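Lanbridge Village Hall Users' Group
Minutes of the meeting held on August 22, 2020

In the chair: Kamonchanok Srisuk
Apologies: received from the Salazar Road playgroup

1. Minutes of the last meeting
Agreed as correct. The loose tap in the kitchen was fixed in March and can come off the list.

2. Crockery and glasses
The order from Valus has been delivered and put in the tall cupboard. It came to 323 pounds against a budget of 300. The meeting agreed to pay the difference out of the tea money. There are now 40 tumblers. The old mugs will be offered to Grarnley church and any left over taken to the tip.

3. Trays
Two groups asked whether trays could be left out between bookings. Agreed that they should be wiped, dried and put back on the shelf under the hatch. Groups serving squash are asked to carry glasses on a tray, as almost all the marks on the tables come from glasses.

4. Tables
The wooden tables are to be wiped with a damp cloth only. No spray polish. K. Srisuk to buy cork mats, up to 8 pounds, and leave them in the drawer by the sink.
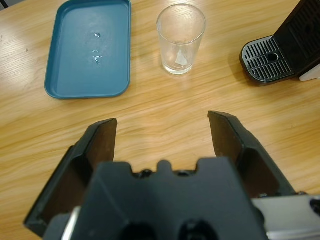 Reading time: 1 minute

A blue tray and one of the clear glasses on a wooden tabletop. The kitchen sheet will be rewritten to cover items 3 and 4 and pinned inside the cupboard door.

5. Any other business
The tea towels are going missing again. Groups to bring their own for now. The fridge is to be left switched off at the wall with the door propped open when not in use.

Date of next meeting to be sent round by email.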